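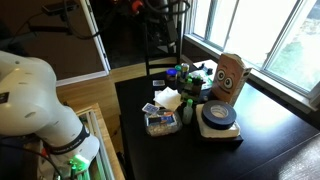 What do we keep on the black table by the window?
Small things that get used in the course of the week: tape, playing cards, bottles, jars, and a box with a face on it.

The Window Table

The table has stood under the big window at the Kulivholm workshop since March. Dušan Tomić moved it there for the light, and it has filled up since then. This page is a short gallery of what is on it. The notes are his, lightly edited.

The cardboard box
Tan, with two big round eyes and a smile printed on the front. It stands on the right and faces the room. Visitors ask about it more than anything else.

The tape
A thick roll of black duct tape, kept on a white foam block near the front edge. Please put it back on the block.

The food container
Clear plastic, full of small colorful items. If you find something small on the floor, it goes in this container.

The cards
Blue-and-white boxes, one leaning on the back of the container and another farther back. We play at lunch. The score sheet is in the drawer at the Parsons desk, and the running total is 2,525 to 2,000.

The back row
Green bottles and canisters, with a blue-lidded jar beside them. The small bottle with the green cap stands by the container.

The view
A tree, in leaf. The glare on the tabletop is strong on bright days, up to 17 days a month in summer by Dušan's count.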